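Shop > Table & Desk > Mats and Surface Covers

The Vedero Desk Mat, Large

By Uyên Lưu
September 25, 2023

I've been selling table linens out of our little shop in Drorkstead for years, and I never thought I'd end up stocking a desk mat. Desk mats were for people with two monitors and a fancy keyboard! Then my old oilcloth finally gave up in April, and I grabbed the Vedero sample off the shelf because I needed something on the table before dinner. It never went back on the shelf, and now I have a stack of them in the back room.

So it's a mat. It's big, it's dark gray, it lies flat. I use it for meals, for homework, for sorting seed packets, for rolling out the odd bit of clay with my niece. The top is smooth enough to write on with one sheet of paper (my oilcloth was hopeless for that, the pen went straight through) and the underside has enough grip that it stays where I put it.

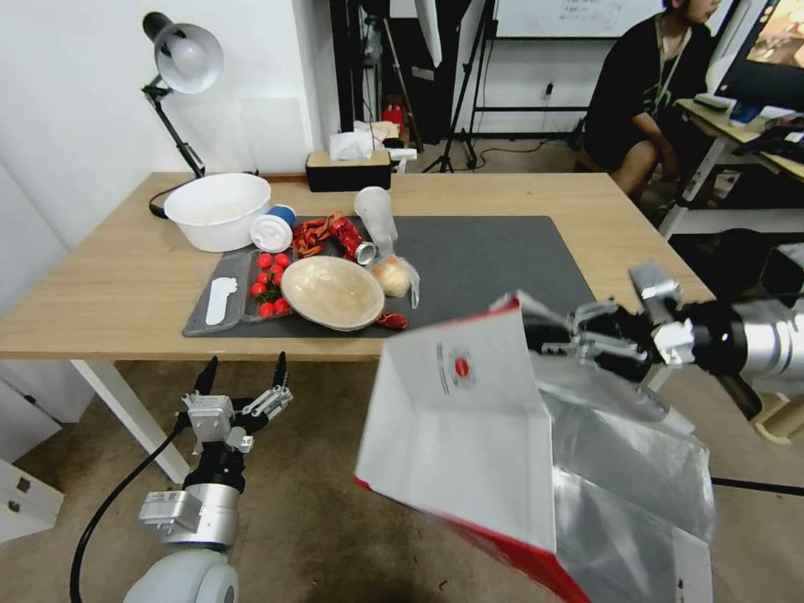

Dark gray mat on a light table, tomatoes and all.

I get asked about color more than anything else. We carry the dark gray only. There was a sand version for a while and it looked lovely for exactly one pot of coffee – after that I stopped ordering it. The gray forgives a lot. It does show flour, and it shows cat hair, and if you have a white cat you should probably know that going in.

Cleaning is easy. A damp cloth and a drop of dish soap, then wipe it again with plain water and let it air dry. Please don't put it in the washing machine (someone did, and it came out with a wave in it that never went away). Beet juice and turmeric are the two things I'd wipe up right away. I left a smear of curry on mine overnight and there's still a faint yellow patch if the light is low.

No hot pans straight off the stove, please. A mug of tea is fine, a warm plate is fine, but use a trivet for anything you'd need a mitt to carry. We sell the Dvořáček cork ones in packs of 4 and they go very nicely on the gray.

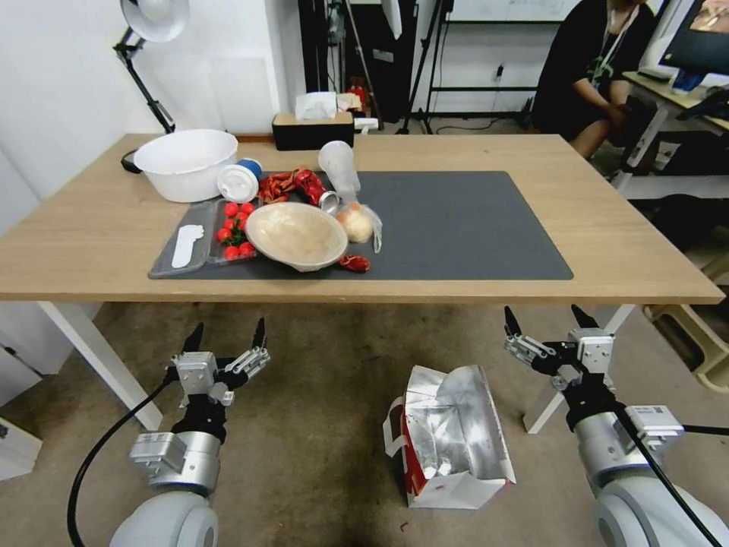

Drondureck Home Catalog, No. 6, p. 55

It ships rolled in a tube. Lay it out face down for a night with a few heavy books on the ends and the curl goes away – mine took one night, but Žydrūnas Kütt, who packs our orders and has a very cold kitchen, needed two. Don't iron it! There's a bit of a new-mat smell when you first open the tube, and I'd leave it by an open window for the afternoon.

If you want to trim it, you can. A sharp craft knife and a metal ruler will do it, and the cut edge doesn't fray. We can't take back a mat once it's been cut, though, so measure your table first and then measure it again after lunch.

We have 200 in this batch and I'm not sure when the next one will come. Orders usually leave us within six days. If yours turns up with a dented tube, open it and check the corners before you worry, and send me a note if anything looks off. I answer the shop mail myself, mostly in the evening, with the laptop on the mat.

© Drorkstead Table & Desk | Contact us | Back to top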